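Course handout 4: Small-parts storage at the bench

Fikent short course, Kedham site. Revised May 25, 2022. Replaces the December sheet.

## 1. The bench top

All sorting is done on a white surface. Small metal parts show up well against it, and so does dirt. Before anything is opened, clear the bench and look across the white from a low angle. Specks and crumbs are easier to spot that way. Brush them off towards you into a tray.

Leave the wooden strip at the far side bare. Parts put down there tend to roll off the back.

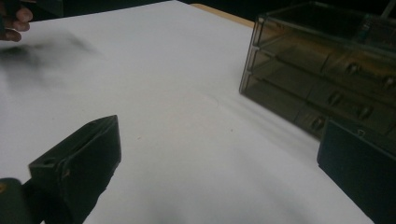 Karine McKinnon: I would add that the white needs wiping between batches as well as at the start. In the last group we found filings from one batch mixed in with the next, and the second count had to be thrown out.

Her point has been added to the routine in section 4.

## 2. Choosing a box

We use smoked see-through boxes for parts in daily use. You can tell that a box has something in it without opening it, though you can't always tell which size. Clear boxes are better for this but scratches show sooner. Solid boxes are kept for stock that is rarely touched.

Points to check on any box:

- the lid or drawer moves freely with one hand
- the base sits flat and doesn't rock
- there is no grit along the seams
- the label is on the front, never on the lid

Labels on lids get swapped when two boxes are open together. In the Kurian stores exercise, 11 boxes out of 269 had the wrong contents, and nearly all of those had been labelled on the lid.

## 3. Where the box goes

Put the box near the back of the white area, to one side, with its front facing you. The middle stays free for sorting. Left-handed students may prefer the box on the left – the layout works the same either way round.

Keep small metal parts in a single layer where you can. A deep heap hides odd sizes at the bottom, and they stay there until someone needs one.
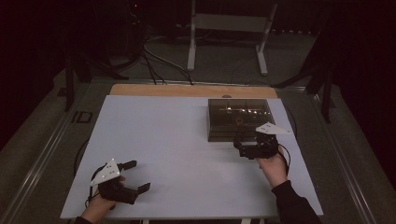 Catero Bench Notes, no. 2, p. 11

The reading for this week covers heaped and layered storage in more detail. Read it before the practical and bring your own copy.

## 4. Routine for the practical

1. Wipe the surface and let it dry.
2. Set the box in place and check the label against the stock sheet.
3. Open the box with one hand and steady it with the other.
4. Take out only what you can lay in one row.
5. Sort, count and write the figure down.
6. Return the parts and close the box.
7. Wipe again before the next batch.

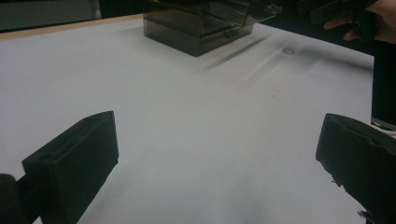
Students who finish early should repeat steps 2 to 6 with a second box. Work with one box at a time, and don't stack the next one on top of it while you wait.

For the written part, give your count, the stock sheet figure and the difference between them. The sheet for the practice set says 431 parts. If your figure differs, count once more and hand in both results. Sheets go in the tray by the door.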